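Ticket 475: Second gripper for the cap sorting bench
Site: Vitarbridge
Category: Equipment / purchasing
Status: Waiting on finance (again)
Opened: 2024-10-17

Request: spare gripper fingers and a second blue bin, to be charged to the Tremow budget. The bench is down to one set of fingers, and Florno quote 17 working days for a replacement, assuming they answer the phone.

Update 1: Finance ask whether the arm could "just use the fingers more gently". Passed on to the arm. No reply so far.

Update 2: Finance ask what the arm does all day. Picture attached.

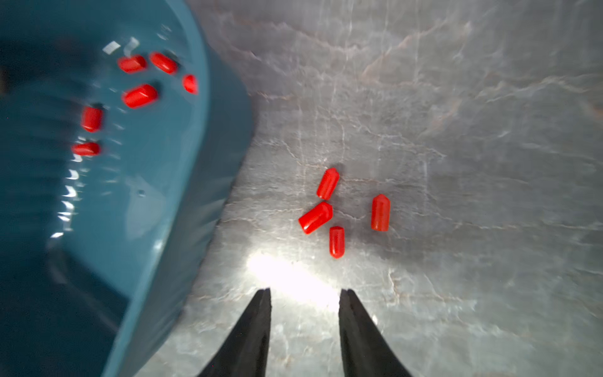 Red caps in the bin and on the marble, fingers at the bottom.

Update 3: Bellamy offer a pack of 32 fingers at a very good price. We need two. They won't split the pack, and their mount is 7 mm too wide for our wrist plate, so we'd be buying an adapter as well. Adapter not in stock until February.

Update 4: Asked Florno for a price on fingers alone, without the service plan. They sent a price for the service plan.

Update 5: Bin approved. Fingers sent back for a second signature - the form counts them as "tooling", and tooling belongs to a different cost centre.

Next step: resubmit fingers as "consumables". Leave ticket open. Please don't merge it with 32, that one is about the kettle.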